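Doltby traffic unit explains how its junction cameras turn into court cases

Amirhossein Taheri has run the traffic enforcement unit in Doltby for six years. His office is on the second floor of the municipal building on Rahimi Street, and most of his working day is spent on a screen, sorting clips of vehicles that crossed a stop line after the light had changed. The town has four camera sites. In October the unit issued 246 red light notices, of which 162 came from one location, the junction of Rahimi Street and the Preseno road.

"People assume the camera writes the ticket," Taheri said. "The camera writes a file. An officer writes the ticket."

The file holds two still images and a clip of a few seconds. The first still has to show the vehicle behind the stop line with the signal already red. The second has to show it past the line. If the first still shows the front wheels over the line, the case is closed at that point, and the driver never hears of it.

Two officers look at every file separately. They do not see each other's decision until both are entered. Where they differ, Taheri takes the file himself. He said this happens mostly with trucks, which can hide the signal head from the second camera, and with drivers turning right, who are covered by a separate rule.
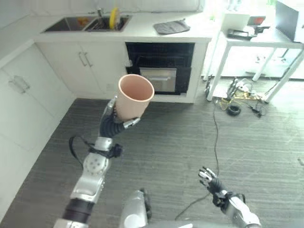
How long does the unit have to send a notice?

The notice must be in the mail within 26 days of the violation, and a file that misses that date is closed.

The limit is set by town ordinance and runs from the day after the offense. Weekends and public holidays count. Taheri said the unit lost a batch of files last winter when the link to the vehicle registry was down, and that none of them was reopened. "We had the plates and we had the clips. We did not have the addresses. The date passed and they were closed, including one at well over the speed limit."

Registry lookups are now run twice a day, at 7 a.m. and again after lunch. A plate that returns no match goes onto a list for manual checking. Most of these are reading errors, typically an 8 taken for a B, and they are corrected by hand. Plates from outside the state take longer and are handled by Keyvan Zamani, the unit's records clerk.

Zamani said the usual delay is on rental cars. The notice goes first to the rental company, which has to name the driver on a signed form. A new notice is then issued in the driver's name with a new date. "The second notice has its own deadline," he said. "Drivers read the date of the violation, read the date on the letter, and conclude that we are late. I get that call most mornings."

The Preseno road junction has drawn complaints since the cameras were put in. Gholamreza Kazemi, who drives a delivery van for Trita, a bakery supplier, has received three notices there and paid two. His argument is with the yellow light, which he says is too short for a loaded vehicle coming downhill.

"You come over the rise and you have the light and the line together," Kazemi said. "With an empty van I can stop. With 700 kilograms in the back I have to choose, and I have to choose fast."

Taheri said the yellow phase at the junction is four seconds, the same as at the other three sites, and that it was measured again in spring after a hearing. He agreed that the approach is on a grade. The grade is a matter for the roads department, he said, which sets signal timing. His unit can ask for a review but cannot change the setting. A request has been filed and has not been answered.

Kazemi took his third notice to a hearing. These are held in a ground-floor room of the same building, before a hearing officer who does not report to the police. The driver can watch the clip, ask for the maintenance record of the camera, and make a statement. Kazemi asked for the record. It showed the camera had been serviced on schedule, but the clip had been shot in heavy rain and the line could not be made out in the second still. The notice was dismissed.

"I still think the light is short," he said. "They dismissed it for the rain."

Taheri does not dispute the ruling. He said both of his officers had passed the file and that it should have been stopped. The line was repainted afterward, and the reviewing officers now have to mark whether it is visible in each still before the form will let them go on - a change he had wanted for some time.
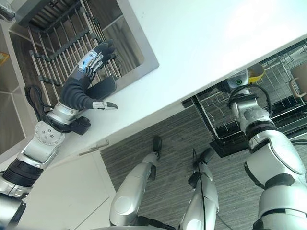 What happens if a driver ignores the notice?

A reminder with a late fee goes out first, and if that is not paid the case moves to the municipal court.

At that stage the unit's part is mostly finished. The file is printed, signed by the officer who approved it, and sent across with the mailing record. Ginette Barbier, a lawyer in Doltby who takes traffic cases, said the mailing record is the page she reads first.

"The photographs are usually good," Barbier said. "The address is often where the problem is. Someone moved, the registry was not updated, and the reminder went to the same wrong house as the first letter. The court will normally remove the late fee in that situation. It will not normally remove the fine."

She advises clients to request the clip before deciding anything. The request is free and can be made at the counter or by mail. In her experience drivers often remember the light as yellow, and some of them pay once they have watched it.

Barbier was more critical of the hearing schedule. Hearings run two mornings a week, starting at 9 a.m., and a driver who cannot get off work has to ask in writing for another slot. She would like an evening session once a month. Taheri said he had no objection, but the schedule belongs to the court office.

The unit has one change planned for its own side. Amirhossein Heydari, the officer who looks after the equipment, is preparing to move one camera pole at the Preseno road junction several yards back, so that the signal head stays in view when a truck is in the near lane. The work needs a lane closure and will be done at night. The site will issue no notices until the cameras have been tested and the new position has been certified, which Heydari expects to take two weeks.

Drivers should not read anything into the gap, Taheri said. Patrol officers will cover the junction while the cameras are off, and a ticket written at the roadside carries the same fine.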